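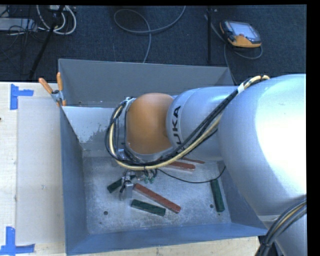 When does the Courtois Bridge in Kamenstead close, and how will people get across the river?

The bridge closes to cars and trucks at the end of this month and is due to open again in March. Drivers will use the highway bridge north of town, and people on foot will keep one sidewalk for most of the work.

KAMENSTEAD, August 12, 2018 – The city has set out its plan for the repair of the Courtois Bridge, the older of the two river crossings in Kamenstead and the only one within walking distance of downtown.

The deck will be taken up and replaced, the railings will come off for sandblasting and paint, and the water main that runs under the east sidewalk will be moved to new hangers. The stone piers are in good shape and will be left alone apart from some repointing near the waterline.

City engineer Fabrice Pichon presented the plan at a public meeting in the high school cafeteria. He said the deck has been patched so many times that there is very little of the original concrete left to patch.

"We could go out there again this winter with cold mix and it would hold until the first hard thaw," Pichon said. "Then we'd be closing a lane in the spring, and closing it again in the fall. I would sooner shut it once."

The bridge has carried a weight limit for 3 years. Delivery trucks and loaded dump trucks already go around by the highway, and so do the city's own snowplows when they are carrying salt. The fire department sends its smaller engine over the bridge and keeps the ladder truck on the downtown side. During the closing, the smaller engine will be parked on the west bank, in the bay behind the old feed store, so that calls over there do not have to wait on the detour.

The detour follows Mill Road to the highway ramp, crosses the river, and comes back into town by the fairgrounds. Pichon said it adds 13 minutes to a trip from the post office to the west side at the end of the workday. It is quicker in the middle of the morning. The light at Mill Road and the ramp will be retimed, and a left-turn arrow will be added for traffic coming back toward downtown.

Several people at the meeting asked about Mill Road itself, which has no shoulder past the lumber yard and floods at the dip by the culvert. Pichon said the culvert will be cleaned out before the detour starts. There is no money in this project for a shoulder.

The city bus will change too. Route 4 now crosses the bridge on its way to the clinic and the Judo Hall apartments on the west bank. While the bridge is closed the route will be split. One bus will run on the downtown side and turn around at the foot of the bridge. A second bus will wait on the other side and run to the clinic and the apartments. Riders who can manage the walk will cross on the sidewalk and show the same ticket to the second driver.

Riders who can't make the walk can call the transit office the day before and ask for the van, which will take the highway. The fare is the same as the bus. A woman who lives at Judo Hall asked what would happen if she had a clinic visit on the downtown side that ran late and missed the van home. The transit office said a driver will stay on until the last booked rider has been picked up, and that riders should call if they are running behind.

The sidewalk will not be open the whole time. When the water main is moved, crews need both sides of the bridge, and people on foot will be kept off it during working hours. The gates will be opened again in the evening. Signs with the dates will go up at both ends and at the bus shelters. The transit office will run the van without a reservation on those days.

Bicycles may be walked across but not ridden.

Trodo, the contractor, was the lower of the two bidders for the work. The company rebuilt the boat landing at the county park and has worked on culverts for the county. Its crews will store material in the gravel lot next to the river on the downtown side, where people now park for free. The lot will be fenced off from the first day of the closing. Parking in the lot behind city hall will be free to everyone until the bridge opens, including the spaces now marked for permit holders.

Work will start at seven in the morning and end at dark. Trodo has asked for permission to pour concrete at night if the weather turns warm during the early part of the job, and the city has agreed as long as people living on River Street are told a day ahead. Jackhammers and saws may not be used at night.

A traffic count taken before the design was finished put 852 vehicles on the bridge in a day. That was fewer than the city had expected, Pichon said, and it was one reason the plan does not call for a temporary crossing. A temporary bridge would have needed footings in the river and a state permit, and the permit alone would have pushed the work back by a season.

Business owners on the west bank were less happy with that answer. Fabrice Jacquet, who runs the hardware store at the west end of the bridge, said most of his customers come over from downtown for small items and will not drive to the highway for a box of screws.

"They'll wait, or they'll get it someplace else," Jacquet said. "Paint I can deliver. I can't deliver a washer."

Jacquet said he will open later in the morning and stay open into the evening while the bridge is closed, to catch people on their way home. He asked the city to put up signs on the highway saying that west bank businesses are open. Pichon said the state decides what goes on the highway but that the city can put signs on Mill Road and at the fairgrounds turn, and will do it before the closing begins.

The barber next door to the hardware store asked if the city would lower west bank property taxes for the year. The mayor's office said that would be up to the county assessor.

School buses have been given their own schedule. West bank students at the elementary school will be picked up earlier than they were last year, and their bus will be the first to leave in the afternoon. The high school will let west bank students who walk cross on the sidewalk as they do now. On the days when the sidewalk is shut, a bus will meet them at the west end. Letters with pickup times are being mailed to parents, and the district asks anyone who has moved over the summer to call the office with the new address.

Trash pickup on the west bank will start earlier in the morning. Carts should be put out the night before. Mail will not change.

The lights on the bridge will be taken down with the railings and put back with new wiring. The city plans to keep the old iron lamp posts. A few have cracked bases and will be repaired at a shop out of town before they are painted. The color will be the same dark green. The bronze plate at the downtown end, which gives the names of the builders, will be kept at city hall in the meantime.

If the river freezes early, the work on the piers will be put off until after the bridge has opened, Pichon said, and can be done from a boat with traffic running overhead. The deck and the water main would stay on schedule.

Drawings of the project and a map of the detour are at the front counter in city hall and at the library. Questions about the bus or the van should go to the transit office.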